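Girketti, "Esuncombe" (second pressing)

Posted 6/3/23

The second pressing of Esuncombe arrived last week and I have now played both copies enough times to compare them. The first pressing was limited to 479 copies on the Burar label. The new one runs to 800, of which mine is number 94, hand-numbered in pencil on the back of the sleeve. Track order is the same. The lacquers are not.

For readers who don't know the band: Girketti are a four-piece. Elínborg Hedegaard sings and plays harmonium, Nevzat Bozkurt plays guitar, Müzeyyen Karakaya plays bass, and Damian Schnyder plays drums. The record was tracked live to eight-track tape over nine days, with vocals added later.

Side one. The opener, "Olivares," is cut a little quieter this time, and the bass gains from it. On the first pressing the low notes under the second verse had a slight blur that I took for tape saturation. It was the cut. Karakaya plays that whole verse with a pick near the bridge and you can now hear the pick. "Lamp Room" sounds the same on both. "Weir" had sibilance on my old copy from the first chorus on, bad enough that I realigned the cartridge twice. The new one tracks cleanly with the same cartridge and the same force.

Side two is a closer call. The long piece, "Slow Freight," ends near the label, and inner groove distortion is worse on the new copy. Schnyder's ride cymbal goes papery in the last two minutes. The first pressing had more dead wax here but a narrower groove, so there may be a trade I don't understand. Cengiz Altıntaş cut both sets, and the initials in the runout match.

Surface noise: three ticks on side one of the new copy, none on side two. Both discs were cleaned before play.
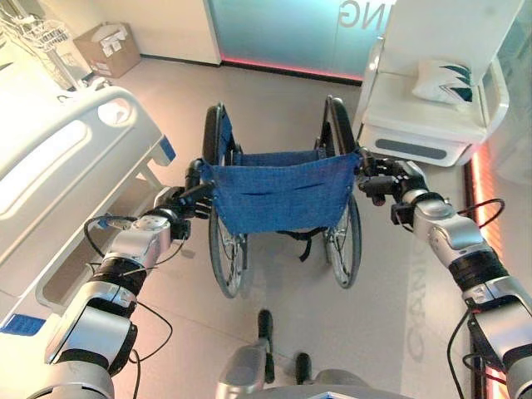
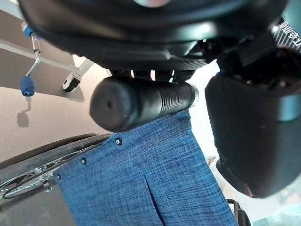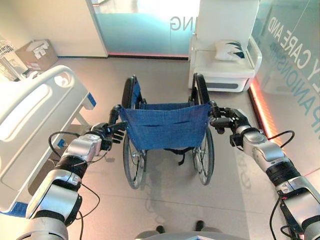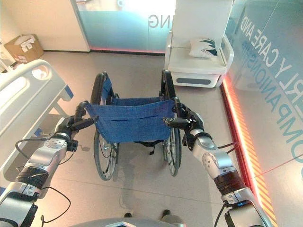 The insert has been reset in a larger typeface and now includes lyrics for all tracks except the instrumental. The credit for the string arrangement on "Weir," missing in the first edition, has been added. The spine still has the title upside down relative to every other Burar release, so it will annoy you on the shelf if you file by label.

Price is the same as before. If you own the first pressing and play mostly side two, keep it. If you own neither, buy the new one. I have kept both, filed together, with the older one in front.

The download code gives you 24-bit files from the flat transfer. I'll write those up in August once I have the other amplifier back. The catalog number for ordering is 799, with a B after it for the new cut.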